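How Does a TV Drama Get Made? (And Why Do They Cry So Well?)

Hello again, telly fans! Last time I asked what you'd like me to explain next, and so many of you wanted to know how the people on television dramas do what they do. Brilliant question. Get a biscuit and let's go.

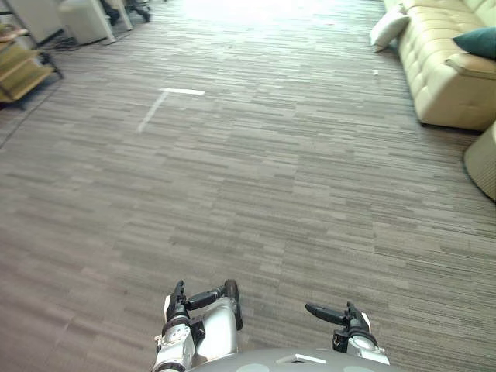 It all starts with words

Before there are any actors, there's a script. A script is the whole story written down, with everything the characters say and a few notes about where they are and what they're doing. The bits they say are called dialogue (you say it DY-a-log).

I used to work in the script office on a drama called Skarnlow, which was set in a rainy seaside town full of people who fell out with each other. We had 11 writers! They sat round a big table and argued about things like whether the baker should find the stolen letter before or after the wedding. After, in the end. I still think they got that wrong.

Picking the actors

Choosing who plays each part is called casting. Actors come in and read a bit of the script out loud, and that's an audition. Sometimes they do it by sending in a video from home.

For one small part in Skarnlow, a grumpy bus driver with six lines, we were sent 80 videos. Eighty grumpy bus drivers! I watched every single one and I was pretty grumpy myself by teatime. If an actor doesn't get the part, it might have nothing to do with how good they are. They might look too young to be somebody's dad, or they might be busy on the days we need them. Most actors hear "no, thank you" a lot more than they hear "yes, please", even the really famous ones.

Learning all those lines

People always ask me about this. How do they remember it all?

Well, they usually don't learn the whole story in one go. They learn the pages they need for the next day. Some actors walk up and down while they practise. Some record the other characters' lines on their phone and leave gaps to answer back in. Some write everything out by hand, over and over, like spellings.

And they do forget! When that happens everybody stops, has a little laugh, and starts again. Each go is called a take. My record for most takes watched in one morning was a breakfast scene where somebody kept saying "marmalaid the table" instead of "laid the table". By the time we finished, I never wanted to see toast again.

Everything in the wrong order

I love this bit, it's so odd. A drama is hardly ever filmed in the order you watch it.

Say your story has a kitchen in the first episode and the same kitchen in the last episode. It would be a nuisance to set up all the lights twice, so both kitchen scenes get filmed together. That means an actor might have to say a sad goodbye to a friend in the morning and then meet that same friend for the very first time after lunch!

Somebody has the job of making sure it all matches up. It's called continuity. If a character has a plaster on her left thumb when she opens the door, she'd better have it on her left thumb when she's inside the house. Continuity people take loads of photos. On one series of Skarnlow we ended up with 2,474 of them, and a shocking number were of half-eaten sandwiches.

Hair, make-up and clothes

Nearly everybody on screen wears make-up, including the grandads. Studio lights are very bright and they can make a face look shiny, so a bit of powder helps. Make-up artists can also paint on bruises, freckles, mud and tired eyes.

The clothes are called costumes, even when they're only jeans and a jumper. There are often two or three of the same thing in case somebody spills their soup. When we filmed in Fodolby one February, the story was meant to be set in summer, so the actors had thermal vests hidden under their T-shirts. They sucked ice cubes just before filming, too, so their breath wouldn't show in the cold air. Try it next winter, it really works for a few seconds!

So how do they cry?

Right, the big one. There are different ways to do it.

Some actors think of something sad until the tears come. Some can do it by keeping their eyes open for ages without blinking. And some use a tear stick, a bit like a lip balm, that make-up people dab on the skin underneath the eye to make it water. (Please don't go rubbing things near your own eyes at home. It stings, and you'll get me in trouble.)

Are they like that in real life?

Nope! The nastiest character I ever typed up was a landlord called Rivera, and the man who played him brought in lemon cake for the whole crew. People used to shout at him in the supermarket, poor thing. If you ever meet an actor who plays a baddie, remember they're pretending for a living.

Words to show off with

Script: the story written down, with all the talking in it.
Audition: trying out for a part.
Take: one go at filming a bit of the story.
Continuity: making sure everything matches.
Extra: a person in the background, such as somebody walking a dog past a shop.

Your turn

Write a script for two people who both want the last chip. Keep it to one page. Then get a friend or somebody at home to read it with you, and swap parts and do it again in a completely different mood. Mine was much funnier when we did it whispering.

Next time I'm going to tell you about sound effects, and what you can do with a stick of celery.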